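旧木桌面翻新涂层对比：课程项目报告

一、选题缘由

我们小组选的题目是旧木桌面的翻新涂层。学校公共休息区有一批用了多年的木桌，桌面发白、有杯印，局部漆膜已经起皮。后勤的做法一般是整张更换，费用不低，旧桌也没有合适的去处。课程要求题目与材料表面有关，所以我们想弄清楚：在不换桌板的前提下，哪一种家用涂层更适合学生自己动手处理。

二、材料与样板

参加对比的涂层共三种：Tesport水性清漆、Hernura硬蜡油、Tanoli桐油。三种都能在零售渠道买到，不需要喷涂设备，用刷子或棉布就可以施工。

样板取自Lulcombe旧货仓库的一批拆解桌板，总价518元，含运费。桌板到手后先刮去旧漆，再依次用120目、180目和240目砂纸打磨。打磨后的板面用微湿的布擦净，放置一夜再上涂层。每种涂层做5块样板，另留5块不涂，作为空白对照。

涂布遍数按各产品的说明执行。清漆刷三遍，每遍之间用细砂纸轻磨；硬蜡油擦两遍；桐油擦四遍，每遍间隔一天。全部样板在室内放置两周后开始测试。桐油样板在这段时间里气味较重，只能放在靠窗的架子上。

三、测试方法

测试分耐水、耐热、耐磨三项。

耐水：在板面滴上清水和冷咖啡，盖上表面皿，过一夜后擦干，记录有无白印和色斑。

耐热：把装有热水的搪瓷杯直接放在板面上，待水凉后移开，观察漆膜是否发白、发软或粘杯底。

耐磨：用包着细砂纸的木块加固定配重，在同一位置往复摩擦300次，然后看涂层是否露底。这一项原打算手工完成，试做时发现每个人用力不同，结果没法比较，后来改为固定行程、统一配重，由同一名组员操作到底。
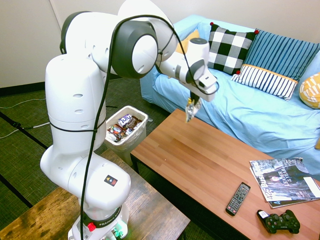 四、结果

耐水一项，清漆最好，清水和咖啡都没有留下痕迹。硬蜡油遇清水无变化，咖啡留下浅色圆圈，用布蘸少量原油擦拭后变淡。桐油样板两种液体都有印子，但比空白板轻得多。

耐热一项的结果和我们预想的不同。清漆有两块样板出现白圈，其中一块过了两天仍未消退。硬蜡油没有明显变化。桐油颜色略微变深，手摸不粘。

耐磨一项，清漆在边角处先露底，板面中部基本完好。硬蜡油整体变薄，没有成片脱落。桐油磨损最快，摩擦区与周围色差明显。

修补的难易程度不在原定计划里，是后来加上的。清漆露底后需要把整块板面重新打磨，局部补刷会留下接痕。硬蜡油和桐油可以只处理受损处，干后看不出边界。

五、费用

三种涂层连同刷子、棉布、砂纸，共支出728元，桌板费用另计。清漆单价最低，用量也少。硬蜡油单价最高，但两遍即可，人工时间最短。桐油价格居中，等待时间最长，如果桌子要在假期内处理完并投入使用，时间上会比较紧。

六、讨论与不足

按公共休息区的使用情况看，桌面经常放热饮，也经常有水渍，坏了以后又希望能就地修补，硬蜡油比较合适。如果桌子主要用来看书写字，很少放热杯，清漆更省钱，也更容易擦洗。

本次试验有几处不足。样板来自不同的旧桌，木材种类没有逐块鉴定，吸油量可能有差别。耐热测试只控制了倒水时的温度，没有记录杯底与板面接触处的温度。样板放置期间恰逢11月，室内湿度变化较大，桐油的干燥可能受到影响。另外，我们没有做长期使用观察，涂层一年以后的状况无法从现有数据推断。

后续打算选一张休息区的桌子，半边用硬蜡油，半边用清漆，照常使用一个学期，期末再检查一次。

七、参考资料

各涂层产品包装说明；课程讲义“木材表面处理”一章；本组试验记录本。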